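Ikitz Teach Kit: remote control demos for mobile arm robots
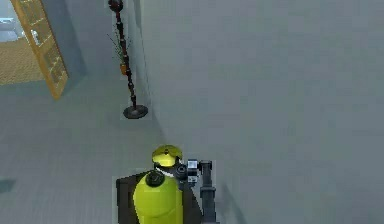
Drive it, grab it, save it. Ikitz lets one person show a robot a task from a desk, in the simulator first, then on the real machine with the same controls. No code for the basic stuff.

Chase view from above and behind, so you steer the way the robot faces. Switch to the arm view with one key. Arm stays tucked while the base is moving unless you turn that off (Settings, Base, Free arm).

What's in the box
Two hand controllers, left and right
USB receiver plus 10 ft extension cable
Foot pedal, starts and stops a recording
License key for the Thambiah room pack, 6 homes, furnished, doors that open
Printed quick card

How a demo goes
Pick a room. Press pedal. Do the task. Press pedal again. Keep or toss. Most people get a clean door approach by take 5, tight corners take longer so slow the base down first. Slider is on the left controller.

By-hand teaching: supported on real arms with a free-drive mode. Hold the wrist, squeeze the trigger, move it thru the path. Not available in the simulator obviously.

Saved demos include base path, joint angles, gripper state and both views. Export is one folder per take. Trim the ends in the viewer before you export, the pedal click always leaves a bit of dead time.

Needs
Windows or Linux, a separate graphics card, one free USB port. Mac version planned for April, dont order for Mac yet.

Price
$1,917 with one seat. Extra seats, ask.
Ships from our Jerirside shop. Foot pedal is on short supply, kits go out in the order we get them.

Orders: Diane Marchand
Setup help and arm compatibility: Selvaraj Bhuiyan, send your arm model and firmware version with the first email please

Page updated 20 February 2023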